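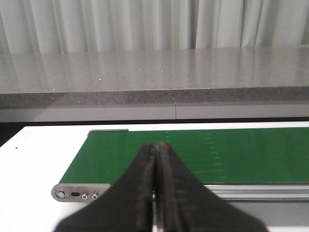

Home | Projects | Reports | Student Pages | Contact

January
By Covadonga Cantero

Our report looks at how long people wait in line at small grocery stores and what makes the wait feel longer than it is. I chose the subject after shopping in Waltport on a Friday evening, when the line at Kokitz reached the bread shelves. Checkout lines depend on a few plain things: how many people arrive, how many lanes are open, and how long each customer takes. The belt matters too. A green conveyor belt like this one runs straight across, and on a checkout lane a belt lets the next customer unload while the one ahead is still paying. Stores without belts lose that overlap.

Method

Josué Assunção and I visited 2 stores, Kokitz in Waltport and the Macedo market in Brandport. We went at the same hours, late morning and after 5 p.m. One of us wrote down when a customer joined the line and the other wrote down when that customer left with a receipt. We recorded nearly 200 customers. We asked the manager at each store for permission first. We did not write down names or what people bought, only whether they had a basket or a cart.

We also asked 14 customers at the exit to guess how long they had waited. We compared each guess with the time on our sheet.

Results

The evening lines were longer at both stores, as expected. At Kokitz each lane has its own line. At Macedo there is a single line that feeds 3 registers. The single line looked worse from the door – a few people turned around when they saw it – but it moved steadily, and the waits were much closer to each other. At Kokitz a customer could be lucky or could end up behind a price check.

Most of the people we asked guessed too high. The worst guesses came from customers who had seen another lane move faster than theirs.

Problems

Our first set of morning times at Macedo had to be thrown out. My watch and Josué's phone did not agree, and we only noticed on the bus home. We repeated that visit the next week using one clock. Fourteen answers is also a small group, and people in a hurry mostly said no to us, so the guesses may lean toward patient customers.

Next step

We would like to repeat the counts in summer, when Brandport has visitors. Josué wants to add the self-checkout at Kokitz, which was closed during our visits.

Comments

M. says: I shop at Macedo and always thought the one line was slower. Going to time it myself.

Brandport reader: Did you look at people paying with coins? That is the real delay on my street.

Covadonga Cantero: We did not separate them, but we could add it in summer.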